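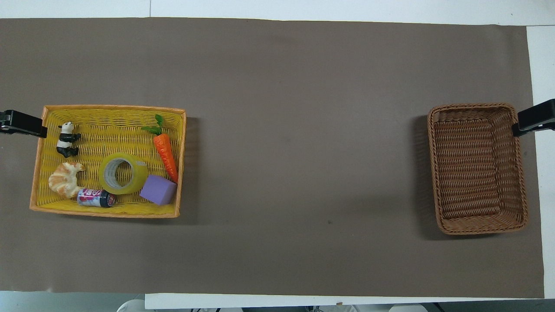

Home | About | Archive | Recipes | Contact

Keeping a bread notebook

I started writing down my bread in October, after a run of loaves that came out flat and pale for no reason I could find. I had been baking for a few years by then and thought I had a feel for it. When I tried to work out what had changed, I couldn't say how much water I had been using, or how long the dough had been sitting, or even which bag of flour I was on.

The notebook is a plain one with lined pages. Each loaf gets half a page. I write the flour and its weight, the water and its weight, the salt, the time I mixed, the time I shaped, and the time it went into the oven. I also write the temperature of the kitchen, which I read off the little thermometer by the back door. After the loaf has cooled I cut it and write one line on how it came out. I used to write more than that, but I never read the longer notes.

It took 10 loaves to see the problem. My kitchen drops a long way overnight once the weather turns, and I was still going by the summer schedule. Dough mixed at nine in the evening was ready by six in the morning in July. In the fall it needed until nearly ten. I had been putting it in the oven hours early.

My neighbor Ashraf Mahrous bakes too, mostly flatbread, and he keeps no notes at all. He presses the dough with a thumb and decides. I asked him how he learned and he said from getting it wrong in front of his in-laws. His bread is better than mine, so I am not going to claim the notebook is the only way to do it.

A few things I changed after reading back through the pages:

I weigh the water now. The measuring cup I had was off by enough to matter, and it was off in a different way depending on how I held it.

I mark the dough level on the container with a rubber band. Going by memory, I always thought it had risen more than it had.

I stopped switching flours every time something was on sale. I bought a large bag of the Sturko bread flour and used it to the end before trying anything else. It isn't a special flour - I just wanted one thing to stay the same.

I let the loaf cool all the way. The pages where I wrote "gummy" were nearly all nights when we cut it warm for dinner.

The notebook has 141 pages and I am on page 22, with a water stain through most of the early ones. Rye is next. I made two rye loaves last winter, before I was keeping track, and one of them was very good. I have no idea what I did. I remember adding caraway and leaving it in the oven a bit too long while I was on the phone, and that's all I have to go on. I plan to start with the recipe on the back of the rye bag and change one thing at a time.

If you keep baking notes of your own, I'd like to know what you write down, especially for rye.

Print this page | E-mail this page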